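Praying Psalms aloud with a small group

Adaeze Haruna
We have 4 people in our home group at Vevville and want to start praying through the Psalms together in Lent. Two of them have never prayed out loud in front of anyone. Do we read the whole psalm first or stop after each verse? We only get 15 minutes before the children need collecting.

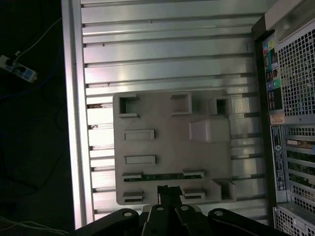 I should add that we use different Bible versions, so reading in unison doesn't work well.

Ladi Dauda
Read it all through once, then go round again slowly. Anyone can say a line of prayer or just "Amen". Start with a short one like 23 or 121. Print one version for everybody and that problem goes away.
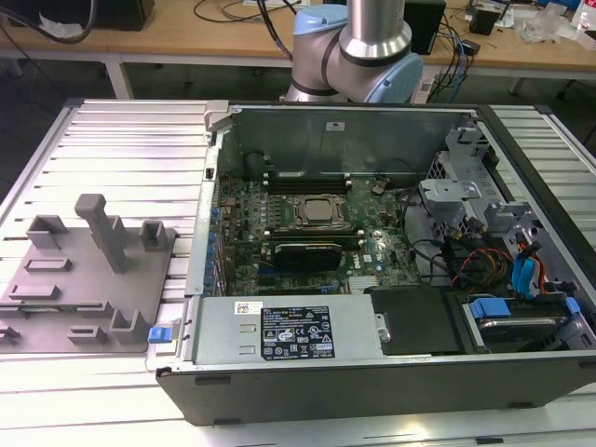 Kullel Churches Help Desk, Prayer and Small Groups Team

Nkechi Usman
We did this in December. Silence is fine, let them be quiet. Don't go round in a circle, people dread their turn.

Ese Isah
Psalm 119 is too long. We tried.

Contact us | © Kullel Churches Help Desk | Back to top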